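4.3 Gripper comparison run

Use this procedure to compare two grippers on the same arm and controller. It applies to the Mersha two-finger linkage gripper and the Brukeo parallel gripper. Complete the payload and tool center point setup in 4.2 for each gripper before starting.

1. Set the arm to manual mode and limit the tool speed to 30 percent.

2. Clamp the bin to the table on two sides. The bin must not shift when pushed by hand at a corner.

3. Load the gripper profile in Mondovent. Check that the profile name matches the gripper on the wrist.

4. Jog the arm to each corner of the bin with the fingers open. Save the four points as the work area.

5. Set the lower travel limit to 9 mm above the bin floor.

CAUTION: The controller does not detect the bin walls. An incorrect work area will drive the fingers into the wall or the divider.

6. Place the test objects and start the run. The default run is 300 pick attempts per gripper.

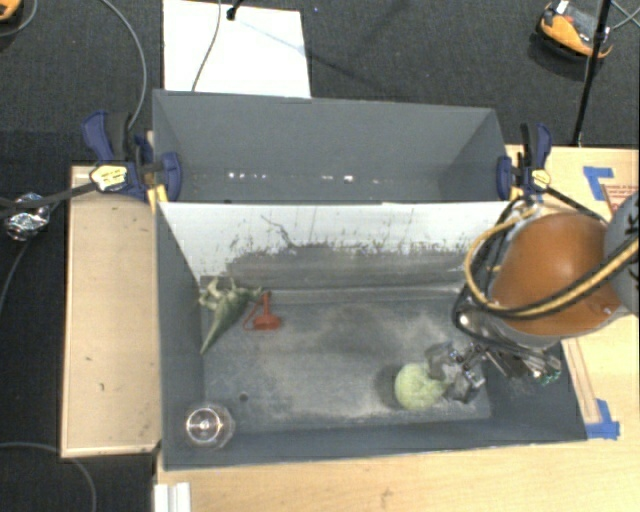 Object choice has more effect on the result than closing speed. Include at least one round object, one long or tapered object, and one that is hard for the camera to segment. A fuzzy ball on the bin floor, as here, needs a side approach with the fingers low; the clear cup in the corner tests the camera more than the gripper. Use the same objects, in the same starting positions, for both grippers.

7. After the run, export the log before changing grippers. Loading a new profile clears the attempt counter.

8. Fit the second gripper, repeat steps 3 to 5, and run again.

NOTE: Leave slack in the wrist cables and hose for a full turn of the last joint. A tight hose pulls on the wrist and shows up in the log as a force offset.

NOTE: Error 1481 during closing means that the finger position and motor position disagree. Stop the arm, open the fingers, and home the gripper. If the error returns, check the linkage screws.

Logs from the Prirent camera are stored separately and must be exported from the camera menu. See 4.5 for merging the two files.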